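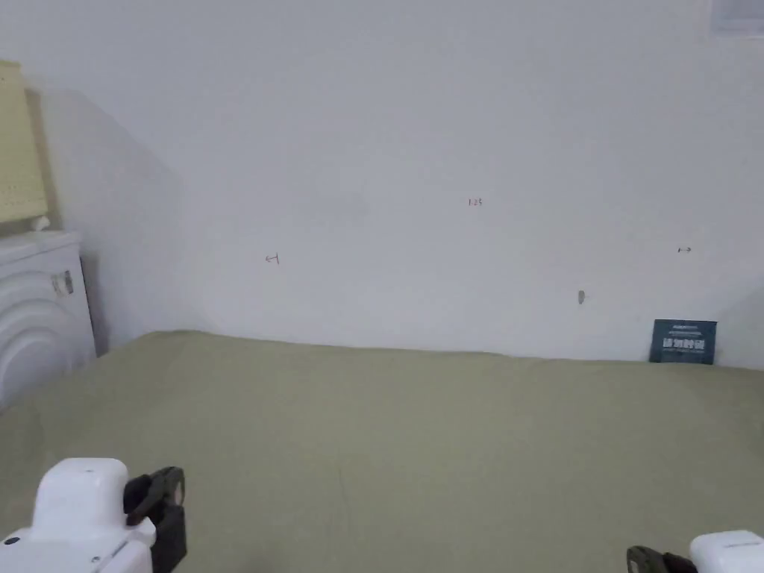

Fig. 2 - Pince ouverte au-dessus du drap vert, repère 1:25 au mur.

Publié le 25 décembre 2024 par Tomos Beddoe

4.3 Défaut 409 : la pince ne se referme pas

Le contrôleur Skotau affiche 409 quand les deux mors n'arrivent pas ensemble en butée. Le bras s'arrête et garde sa position.

ATTENTION - Ne jamais forcer un mors à la main tant que le bras est sous tension.

1. Appuyer sur l'arrêt d'urgence, puis couper l'alimentation.
2. Attendre 30 secondes.
3. Dégager le tissu pris entre les doigts noirs.
4. Contrôler les vis des boîtiers blancs. Resserrer sans bloquer.
5. Rétablir l'alimentation et relancer la prise d'origine face au mur, entre les deux flèches.
6. Commander une ouverture complète, puis une fermeture à vide.

Note : si le défaut revient, relever le compteur de cycles et passer à la page 32. Ne pas effacer le journal.

À lire aussi
Remplacer un doigt de pince
Étalonnage Quiroga
Journal des défauts Fivgate

© Bikel - Contact - Haut de page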